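6.3 Recording Demonstration Episodes

This section covers the collection of tabletop episodes for the Lim manipulation set. It applies to the two-arm stations at Geltetness and Pludville. Operators must have completed Section 5 (Calibration) before recording.

Before the session

1. Release the emergency stop and confirm that both arms respond at reduced speed.
2. Lay the grid cloth over the table and smooth the front half. Small wrinkles at the back edge are acceptable.
3. Draw a layout card and set out the objects it lists. Use the grid lines for spacing, and leave part of the cloth clear for placing tasks.
4. Enter the card number, the task code and your operator initials in the session log.

Note: Layout cards are numbered 1 to 137. Do not repeat a card within the same session.

Recording an episode

5. Move both hands to the start pose and hold them still until the recorder tone sounds.
6. Perform the task in one continuous motion where possible. A short pause before a grasp is permitted - a pause of more than 8 seconds ends the episode automatically.
7. If an object slips, continue and attempt the grasp again. Mark the episode "recovered" in the log. Recovered episodes are kept and form a separate part of the training set.
8. Return both hands to the start pose and press Save.
9. Reset the objects to the card layout before the next episode. Change cards after 51 saved episodes.

CAUTION: Do not reach over the table while the arms are enabled. Press Hold and wait for the arms to stop before touching any object.

CAUTION: Cords and straps can catch between the fingers. When a layout includes a lanyard or similar item, approach it slowly and do not pull against resistance.

Object selection

Each layout should mix rigid, soft and reflective items. Clear plastic and polished metal are required in every layout, as the earlier Eremcombe set contained too few of either and the trained model grasped them poorly.

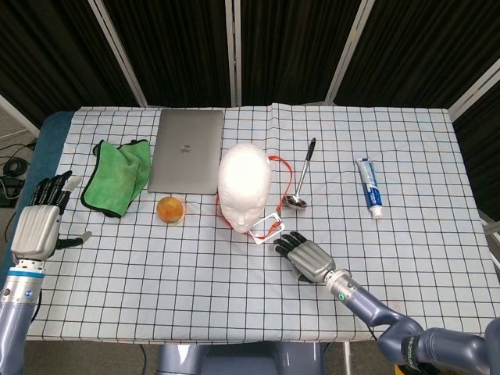

Figure 6-4. Mixed layout on the grid cloth, with the right hand close to the badge holder and lanyard.

Reviewing saved episodes

10. Open the session in the review tool and play each episode at double speed.
11. Reject any episode in which a hand leaves the camera view during a grasp, or in which the log entry does not match the layout.
12. Submit the remaining episodes. Rejected files stay on the station until the end of the month and must not be deleted by hand.

Note: The current release contains 3,061 accepted episodes. Questions about task codes or rejected files should be sent to the data coordinator, Ilze Jankauskaitė.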